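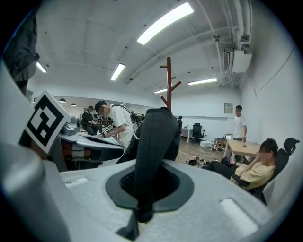 Eleni Mujić asked for it to be minuted that the coat rack should stay where people can reach it from the door, and that she would not support any layout that moved it to the corridor. Noted.

Lestness Rooms Group, minutes, December 2023

1. Minutes of the July meeting
Agreed without change. The action on door signs is carried over.

2. Coat rack
The red wooden rack was discussed first, out of order. Two members wanted wall hooks fitted in its place. The back wall is plain white and was repainted after the July meeting, and the group was against drilling it. Decision: the rack stays. It is to be weighted at the foot if it tips with winter coats on one side. Pegs are for coats and scarves only; bags go on the floor by the wall.

3. Desk and chair
The small white desk remains against the back wall. A request to turn it to face the room was refused, as the floor socket is on the wall side and the lead would cross the walkway. The black mesh-back chair is kept with it. Its wheels mark the floor when it is dragged sideways. A mat from Jillberg was priced at 98 pounds and a thinner one from Obradović at 70 pounds. The thinner mat was preferred, subject to a check that the wheels do not sink into it.

4. Seating
It was reported that people working at the low surface sit hunched over it for long periods. Raising it on blocks was suggested and not agreed – the blocks used at Judivville slipped. A higher table will be looked at once the mat is paid for.

5. Floor space
The middle of the room is to be kept free of stored furniture. Stacked chairs go to the side store at the end of each booking. Bags may be kept on the back or placed by the wall, but not left in the walkway.

6. Budget
The furniture line stands at 1161 pounds before the mat. No other spending was approved.

7. Actions
Mat: check thickness, then order. Eleni Mujić.
Coat rack: test with a full load, report at next meeting. Eleni Mujić.
Higher table: obtain 2 prices. Open.
Door signs: carried over.

8. Any other business
The store key is to be signed for in the book by the entrance. The light switch by the store is stiff and has been reported to the landlord.

Date of next meeting to be sent round by email.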